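Notes on the Vurkwood Township Road Maintenance Agreement

Residents of Vurkwood Township have asked me to set down what is in the road maintenance agreement now before the supervisors. I attended the November work session and have read the draft as posted, including the two exhibits. What follows is my own reading and should not be taken as legal advice.

The agreement covers heavy truck traffic to and from the proposed Igwe compressor station, which would be built on the former Bemis tract at the north end of the township. Under the draft, the operator, Nenimen, would be permitted to run overweight vehicles on Bemis Road and on the lower section of Quarry Lane. In return, the company would post a bond and restore both roads to their prior condition when construction ends.

The term "prior condition" is the first difficulty. Exhibit A is meant to record the state of the pavement before any hauling begins, yet the posted version contains only a map and a blank inspection form. Until that form is completed and signed by both parties, the township has no agreed baseline against which damage can be measured. I would ask the supervisors to delay any vote until the survey is attached.

The second difficulty concerns hours. Section 7 limits hauling to daylight but does not define the word, and it permits exceptions "as operations require." Bemis Road is 20 feet wide at its narrowest point and has no shoulder along the creek. School buses use it in both directions.
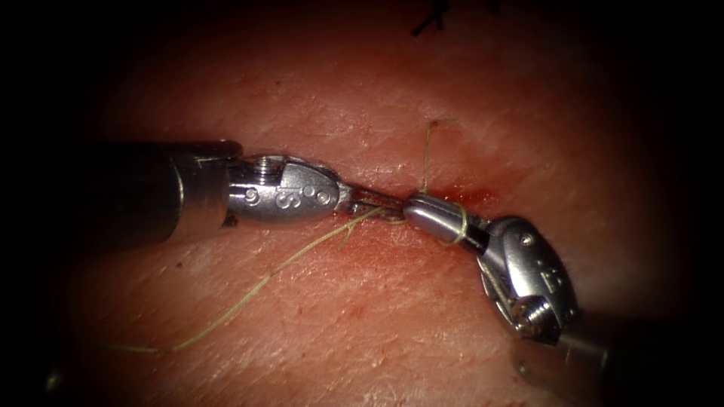
Trevor Bellamy wrote in response to my earlier post that the hours should be tied to the school calendar and printed in the agreement itself, with no hauling while the buses are running. He added that a promise made at a meeting is of little use once the trucks are on the road and the people who made it have moved to another project.

I agree with him on the first point and have submitted similar language to the township office. On the second, I would note that Nenimen's representative did offer to accept written limits, and the minutes should reflect this. The supervisors need only ask for the text.

There is also the matter of the bond. The draft sets one amount for both roads together, although Quarry Lane was resurfaced recently and Bemis Road is still oil and chip. Separate amounts would make it easier to draw on the bond if one road fails before the other. Brynhildur Blöndal raised this during public comment and was told that the engineer would review the figure. The review has not yet been posted.

Noise from the station is not addressed in this agreement and will be taken up in the conditional use hearing. Residents who wish to testify on noise or lighting should hold those remarks for that hearing, where they will be entered into the record.

Written comments on the road agreement may be left at the township office until noon on Monday. Please give your name and street address and refer to the section number you are writing about. I will post the completed Exhibit A when the township releases it.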